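4.2 Fault code agreement between workshops

Repair records were obtained from two independent garage chains, Ivodia and Pullance, both of which use the Hafstein job-card system. After removal of duplicate entries the Ivodia set held 3034 job cards and the Pullance set 1612. Each card lists the customer's complaint, the stored fault codes and the parts fitted. Cards with no stored code were kept, as brake and suspension work often leaves none.

Agreement was scored per card. A card counted as matched when the first part fitted belonged to the same system as the first stored code. Under this rule 56 per cent of the Pullance cards were matched. The figure fell to 34 per cent for cards where the complaint was a noise — usually a knock or a rattle from the front axle — and the code pointed to a sensor. We did not score the Ivodia cards in the same way, because before October the chain recorded codes only after the repair.

Mixed complaints caused most of the coding disputes. Where two faults were written on one line, the first was used and the second was stored as free text.
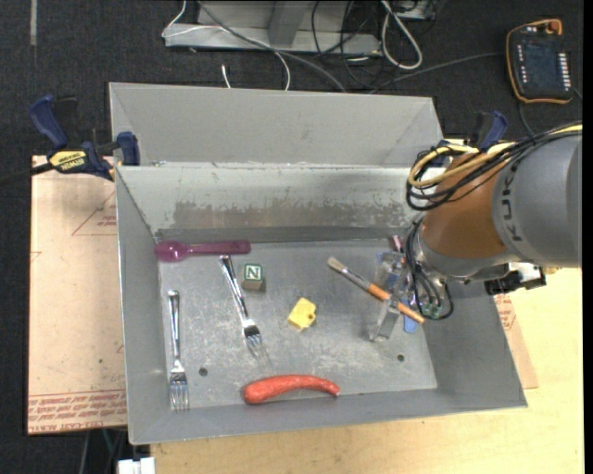 Figure 3. Grey sheet-metal bin on a pale wooden tabletop, with small objects and a robot arm reaching in at the right.

Pranitgate objected that the first part fitted is often the cheapest one to try, and that a match on it says little about the true fault. We accept the point for ignition work, where plugs are commonly changed before the coil is tested. For brake work the order of fitting follows the job card, and the rule was left as it stood.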